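# Gatden Fold-Flat Costume Rack: Review After One Season

I bought the Gatden rack in May for $475, which is a lot for a thing you hang clothes on. My sister and I rent out costumes for parades, school plays and birthday parties from a converted garage, and our old rack had started leaning badly under the heavier pieces. We've used the Gatden all summer.

**Setup**

The rack comes in two boxes. The instructions are drawings only, and step 5 shows the crossbar upside down. I put it together wrong, took it apart and did it again. After that it went fine. Total time was under an hour with one person. The wheels push in by hand and lock with a foot tab.

**What it holds**

We load it with 25 costumes, mostly kids' sizes: pirates, bees, a few long princess dresses and one dragon with a stuffed tail. The bar does not sag. The Grikum rack we had before bent with less on it, and its end caps kept falling off. Long hems clear the bottom rail, so I no longer have to pin up the dresses.

The shelf on top is meant for hats. It works for soft ones. Wide brims hang over the side and get knocked when you roll it through a door. I moved our tricorns to a Montes wall hook strip and left the shelf for wigs in bags.

**The cover**

The zip cover is the weak part. It keeps dust off, but the zipper catches on sequins and tulle if you close it quickly. Jaruwan Mahawong, who does our alterations, sewed a strip of cotton behind the teeth and now it's better. I think that strip should come with it.

**Folding and moving**

It folds flat and fits in the back of a small hatchback with the seats down. We took it to the Flelilholm street parade and used it as a changing station on the sidewalk. The wheels handled the pavement. On grass you have to carry it.

**Good**

- Bar stays straight when full
- High enough for long gowns
- Wheels lock firmly

**Not so good**

- Cover zipper snags
- Hat shelf too narrow
- Drawing for step 5 is wrong

I'd buy it again for the shop. For a family with a box of Halloween outfits, it's too much rack and too much money. The smaller version, part number 1218, has the same bar and no hat shelf, and might suit a home closet.

My next review will cover garment tags, and after that I want to do a column on robot costumes, which get asked for every fall and are mostly painted cardboard. The ones kids like best have something to look at on the chest. An opened-up desktop tower is a good thing to copy from: a green board, a gold-colored square in the middle, and yellow, orange, red and black cables running across. Felt and thick yarn would do for all of it, and they'd hang on the Gatden without crushing. 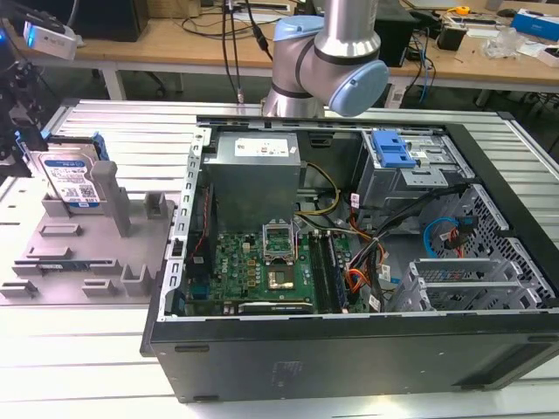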